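Fourteen nights out of the pantry

I finally did it! Back in March I said I was going to cook dinner out of cans for 14 nights straight, and I've been talking about it ever since without writing any of it down, so my apologies to everyone who has heard the sardine story in person.

The rules were loose. Main part of the meal from a can, fresh onions and garlic and lemons allowed, bread allowed (of course bread is allowed), eggs allowed after I caved on the first Wednesday. I already had two full shelves to work through, mostly things I'd bought on sale at Garrido and then ignored while I went out for fresh stuff that wilted in the drawer.

What surprised me most was how much I enjoyed looking forward to it. I'd come home, open the cupboard and just stand there reading labels like they were book spines. Chickpeas, butter beans, mackerel in mustard, hearts of palm I have no memory of buying. There's also something I love about a can being finished. You open it, you use the whole thing, done. No half bag of spinach staring at you from the back of the fridge.
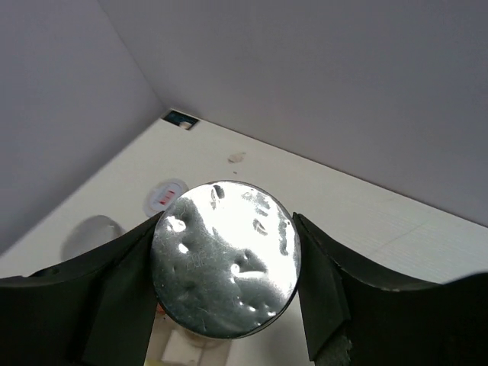

The beans

Okay, beans. I grew up thinking canned beans were the sad version of real beans, and I'd like to take that back in public. White beans warmed slowly in a lot of olive oil with garlic, a strip of lemon peel and a spoonful of the liquid from the can are one of the best things I ate all spring. Keep the heat low and leave them for 25 minutes. They go creamy around the edges and start to thicken their own sauce, and you can eat them on toast with black pepper and feel like you're on vacation.

Chickpeas I did two ways. The first was roasted with paprika, good but a little dusty. The second was the keeper: fry an onion until it's properly brown, way past where you think you should stop, add a can of tomatoes, let that cook down until it looks like jam, then the chickpeas. An egg on top (see above, Wednesday, caving).

Black beans I overdid. Three nights in one week is too many for this household.

The fish

This is where I got really excited. I'd had sardines on crackers and that was the whole extent of it. Then I tried a tin mashed into hot spaghetti with breadcrumbs fried in the sardine oil, raisins and a handful of fennel tops, and I made a noise out loud in my own kitchen. The raisins sound wrong. Put them in!

Mackerel went into a potato salad with lots of mustard and chopped pickles, eaten cold the next day for lunch, which was even better than dinner. Tuna I mostly know my way around already, but I'd never paid extra for the kind in oil before and I'm sorry to report that it's worth it. I now buy fewer cans and eat them more slowly.

One flop: smoked mussels in an omelet. Rubber bands. I like smoked mussels a lot, straight from the tin with hot sauce, and that's where I'll leave them.

What I'd do differently

I would plan the vegetables. By the second week I was craving anything crunchy, and canned green beans were never going to fix that. A cabbage would have done it. A cabbage lasts forever, costs next to nothing, and goes with every single thing I've mentioned so far. I'd also write the date on the top of each can in marker when it comes into the house, so the old ones come forward and I don't find another hearts of palm situation.

And I'd ask for ideas before starting, since my readers and friends clearly know much more about this than I do. My inbox has been a joy. 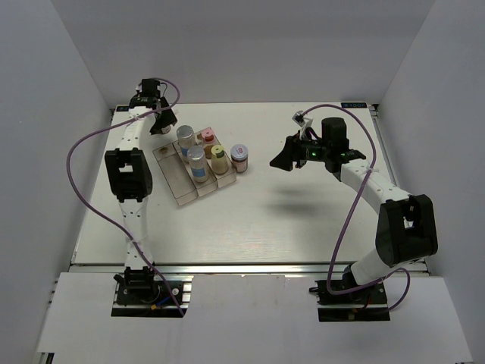 Maite Carretero wrote to me that I'm missing the best part by draining everything: she saves the brine from olives and artichokes in a jar and uses it in place of salt when she cooks rice. She also says the cheap sardines get better if you turn the tins over every few months and forget about them for a year or more, and that I should stop putting lemon on them before I've tasted them plain.

I tried the rice that same evening with olive brine and it was so good I ate it standing at the stove. The sardines are in the cupboard, upside down, with a date in marker on the top. Well, on the bottom. I'll turn them in summer.

Next up is soup, and I have a lot of split peas.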